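Small Items and Lost Time in a Shared Office
Student project report, August 5, 2020

4.1 Why lanyards
In our course project we studied which small things get lost on shared desks. The office of Pramis let us use one room and we wrote down every search longer than 60 seconds. From 65 searches, most were for keys or entry cards. We did not expect this, we thought it will be pens and chargers.

4.2 What we tried
We gave out spiral cords in bright colors and asked people to leave their things on the table as usual. Orange was easy to find on light wood, also when something yellow was next to it. The coil takes more space than a flat strap, and flat cards can lean on it and slide under papers.

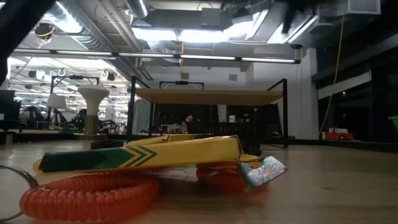
Trịnh answered in the feedback round that color helps only if each person has a different one, and that a hook near the door would cost less than all our cords. We added the hook to the plan for the second test.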